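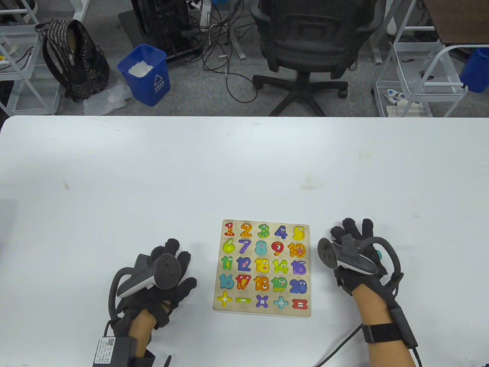 Press Bulletin, Issue 2

Toy library opens its shelves to Retoldale families this September

The Clekora Toy Library is delighted to announce that its doors in Retoldale will open to borrowing families in September, with 543 toys, games and puzzles ready to go home in bags, baskets and the bottoms of pushchairs.

The library has grown out of the much-loved lending cupboard at the Zamora Rooms, which many local parents will remember from wet mornings when the children had played with everything at home and were beginning to start on the curtains. That cupboard held mostly jigsaws and a few wooden trains. The new room has proper shelves, low tables and a good deal more space to sit on the floor, and families are very welcome to stay and play before they choose what to take away.

Wooden puzzles are at the heart of the collection, and the number boards are already proving to be favourites with our youngest testers. One of them runs from 1 to 20 in bright cartoon pieces, many with painted eyes, dots or stripes, and finishes with a bottom row of plus, minus, multiplication and equals signs. The 10 even has a face, and has been greeted like an old friend by several of the children who came to our trial mornings!

"My two went straight for the numbers and wouldn't hear of going home," said Imani Tran, who brought her son and daughter along in the summer. "He wanted to put them in order and she wanted to give them all names, so we had quite a long discussion about whether 7 could be called Gerald. We'll certainly be borrowing that one, if we can get to it first."

Membership costs £2 a month for each household, however many children there may be, and a family may borrow up to four items at a time for three weeks. Grandparents, childminders and foster carers can join in just the same way. Puzzles are checked piece by piece when they come back, and we do ask that anyone who finds a stray number under the sofa later on pops it through the letterbox, with no hard feelings whatever.

The opening has been made possible by a gift of £3,145 raised by local families and shopkeepers through a sponsored walk, two cake stalls and a very lively quiz evening. Storage boxes were kindly given by Sanow, the household shop on the high street.

Amra Vlachou, who runs the toy library, said: "We've been so touched by how many people have turned out their lofts for us. Please do come in and have a play, even if you only have ten minutes before the bus."

Sessions begin at 9.30am. Families can join at the desk on their first visit, and should bring something with their address on it and a sturdy bag.

Press enquiries: Paloma Halvorsen, Clekora Toy Library, Retoldale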